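Benditz hands-free counter scanner - my review after half a year of daily use

By Huiling Xia
1 May 2018

I run a small shop with snacks, tea, dry noodles and sweets, and next to the counter we pack small gift boxes for people who order by phone. In November I bought the Benditz standing scanner, because the old hand scanner had a broken trigger and I was tired of picking it up and putting it down all day. I promised two other shop owners on this site that I would write how it goes, so I write it now. It is longer than I planned. English is my second language, please excuse if some sentence is strange.

I paid for the scanner with my own money. I bought it from Tradevgate, the wholesale site, and nobody from there or from the maker has asked me for a review.

What it is

The Benditz is a scanner that stands by itself. You do not hold it. You bring the package in front of the window, it reads the code, it beeps, and the number goes to your computer the same way as if you typed it on a keyboard. It is black, it has a cord, and it does not need its own power plug because it takes power from the computer. In the box I found the scanner, the cord, one folded paper with setting codes, and a small cloth. There was no stand to put together, the foot is already part of it.

Setting it up

I was afraid of this part. With the old one my nephew had to come two times. With the Benditz I put the plug in the computer, waited a moment, opened my stock list and held a bag of sunflower seeds in front of it. The number came into the cell. I did it again with a different bag, and it worked again, so I made tea.

Two settings I changed later. The first was the "enter" after each code. From the factory, the scanner writes the number and stays in the same cell, so the second number goes directly behind the first one and you get a very long number which means nothing. On the folded paper there is a code named "Add suffix CR". You scan that one time and after it the cursor jumps down. I would like the paper to say in plain words what CR means. I lost one evening on this.

The second was the beep. The normal beep is really loud for a small room. There are three levels and I use the lowest. My mother, who helps me on Saturdays, says now she does not hear it when the kettle is on, so maybe the middle level is right for many people.

Reading soft packages

For me this is the most important part of the review, and I did not find it in other reviews, which mostly test the scanner with a book or a flat box.

Snack pouches are difficult. The bag is shiny, it is full of air, and the code is often near the seam where the plastic has wrinkles. With my old hand scanner I had to pull the bag flat with one hand and aim with the other. With the Benditz I have both hands for the bag, and this alone makes it much faster. I pull the corners a little, turn the code to the window, and most of the time I hear the beep before I am ready.

The distance matters. Too near is as bad as too far. The best place for my bags is one hand's width away from the window. When the bag is very shiny, I tilt it a little, so the light does not come straight back. After one week my hands knew this and I stopped thinking about it.

In December I wrote down the results for one big delivery, because I wanted to know if my good feeling was true. There were 442 packages in it, all kinds. Only 13 did not read after three tries, and I typed these by hand. Most of the 13 were one kind of dried plum, where the code is printed in dark red on a black bag. A red light has trouble with a code in red color, so I do not blame the scanner very much for the plums. I blame the person who designed the bag.

Since I bought it, my list shows 2,909 scans. The window has no scratch and the cord is still firm where it goes into the body.

How I arrange the table

A standing scanner needs a place, and the place decides if you will like it. In the first days I put it at the far end of the counter, and I had to stretch for each bag. It was worse than the hand scanner. Now it has its spot near the middle of the packing table, what waits is on one side, and what is finished goes in a basket.

I also tried different things to hold the waiting snacks. A carton is too deep and you fish in it. A flat table without any border is bad too, because round pouches slide. The best is a tray with a raised rim. Mine is from Asfaw, sold for serving tea, and I like that I can carry everything in one go from the shelf to the table. For the finished side, a plastic basket is good enough. It is light and you can wash it.

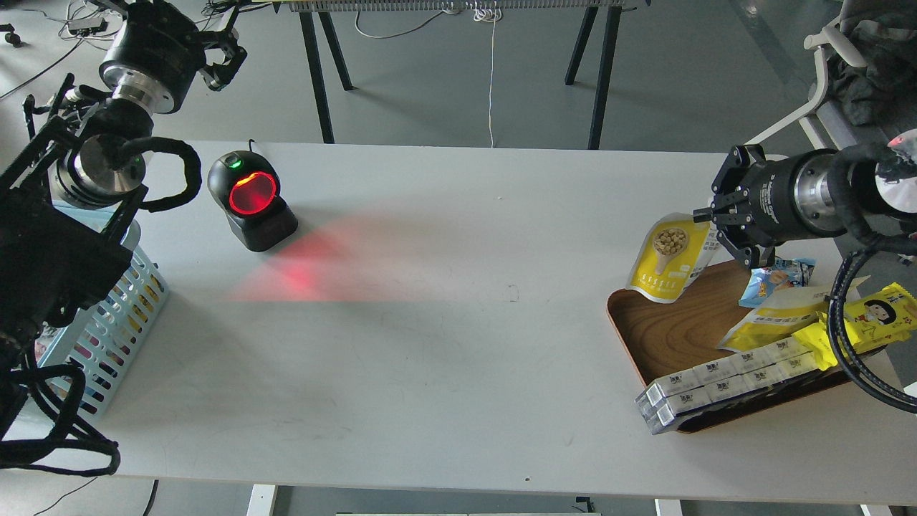 Does a table scanner like this need a dark corner to work well?

Normal room light is fine. What disturbs it is direct sun on the package, so if your table is beside a window, turn the scanner until the sun comes from behind it. I did this in February, when the sun was low in the afternoon, and the missed reads stopped.

The red light deserves a few words more. A white table top throws the glow back to you, and when I work late it can be tiring for the eyes. I put a dark gray mat under the scanner and it is much calmer. You can also scan a code on the paper which lets the light sleep until something moves in front of it. I used this for two weeks, then I changed it back, as it needs a short moment to wake up and I am impatient.

Please do not look directly in the window, and if you have small children in the shop, do not place it at the height of their faces. The paper says this also, but in very small letters.

Things I do not like

The scanner is light. A fast hand with a heavy bag can push it over, and it happened to me twice. I fixed it with two strips of soft rubber tape under the foot. For this price I think the maker could put a piece of metal inside.

The head does not tilt. It looks where it looks. For flat packages on a low table I would like to turn it down a little. A folded towel under the back side does the job, but it is not beautiful in front of customers.

The cord is too short for my table. It was fine when the computer stood on the counter, and then I moved the computer to the shelf and had to buy an extension. With the extension it works the same, I see no difference.

It beeps also when you do not want it to. If you pass a package in front of it to put it somewhere else, it will read it, and you have one item too many in the list. In my first month I found such double lines nearly every evening. Now I move finished things behind the scanner and never in front. There is a setting for a longer pause between two reads of the same code, and I recommend it, but the pause does not help when it is a different package.

Compared with the Zivent

My friend with the stationery store uses the Zivent, which costs nearly double. I borrowed it for one weekend. The Zivent is heavier, it has a head which tilts, and it can read codes from a phone screen. The Benditz that I have cannot read from a phone screen, or only sometimes, when the brightness is at maximum. If your customers come with coupons on the phone, this is a serious point and you should pay for the Zivent.

For plain packages I found no big difference in speed. The Zivent read two of the terrible plum bags and the Benditz read none. On the other side, the Zivent beep has only two levels and both are too loud for me. I also prefer the small foot of the Benditz, as my packing table is not large and every piece of free space gets used before the holidays.

One more thing about memory. The paper of the Benditz says it can keep up to 2,000 codes when the computer is off and send them later. With a cord this makes not much sense to me, because without the computer it has no power. I wrote to the seller and they answered that this line belongs to the wireless version. So please do not buy the cord version for this function.

Cleaning

Sesame and sugar dust go everywhere in a shop like mine. I wipe the window with the small cloth each morning, dry, without any spray. When I forgot it for one week the reading became slow, and I thought already that the scanner was dying. It was only dust. The body I clean with a slightly wet cloth, with the plug out.

Who should buy it

If you sell or pack small things and do it sitting or standing in one place, I can recommend it. The same if you count stock by bringing the goods to a table. If you need to walk to the shelves, or if you have big cartons of rice which you cannot lift in front of a window, buy a hand scanner. I kept my old one in the drawer for the rice, with the broken trigger and a rubber band, and it still does this job.

I give four stars from five. One star is gone for the light foot and for the paper with the small letters.

If somebody knows a setting that makes it read dark red on black, please write in the comments. I still have two cartons of the plums.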